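Set up the door before you touch the robot

I look after a two-armed robot at Villanueva, and my favorite part of the job is the one most people want to skip: the simulated door. I love that door! Before the real machine gets anywhere near real hinges, I spend a morning in the simulator getting the reach, the wrist and the camera to agree with each other, and I think every shop with a machine like ours should do the same.

A door looks easy until you ask a gripper to open one. The handle is small, the fingers are narrow, and a wrist that comes in at a poor angle will run out of travel halfway through the pull. In the simulator I can stop with the right fingers up at the lever, leave the left arm waiting out in the open, and fuss over one joint for as long as I like.

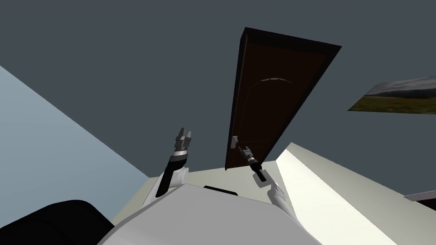 Check the camera first

My strongest opinion is about order. Camera mounting comes before arm tuning, every time. If the view is tilted in the settings, you'll chase a fault in the wrist that was never there (I once lost most of a Monday this way). After that I run 150 approaches with no pull at all, then add the pull, and I change one value between batches.

Keep the boring notes

Our notebook is up to entry 923, and I read the old ones more than I'd like to admit – entry 64 still saves me whenever the wrist limits get reset. Write down the handle height, the approach angle and what you changed. The next batch goes in with the wrist turned 2 degrees further, and I can't wait to run it.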